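Blanket Care FAQ — Chamoun Home Laundry Notes
Questions answered by Leen Ghanem
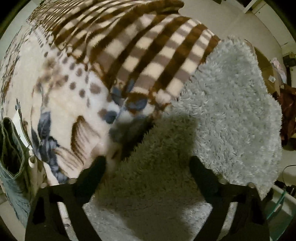 Plush blanket with brown checks and a polka dot band.

Do I need a special detergent for plush?
I doubt it. I've washed plush throws with the plain liquid stuff for 8 years. Use half of what the cap tells you.

What about fabric softener?
Skip it. It coats the pile, and after a few washes the blanket feels greasy. The bottle promises otherwise — the bottle is selling softener.

The label says "dry clean only." Is it true?
Sometimes. If it's all polyester, I'd try a cold gentle cycle first. Wool or a glued backing, leave it alone.

Will the print fade?
Any print can. Keep the water under 35°C and turn the printed side in.

Can I use the dryer?
No heat, or the lowest you have. High heat melts the tips of the pile, and I have yet to see a spray that fixes that.

Are "anti-pilling" blankets worth more money?
Rami Nimri swears by his. I've seen it, and it pills.

How often should I wash one?
Once a month if it lives on the couch. More if the dog does too.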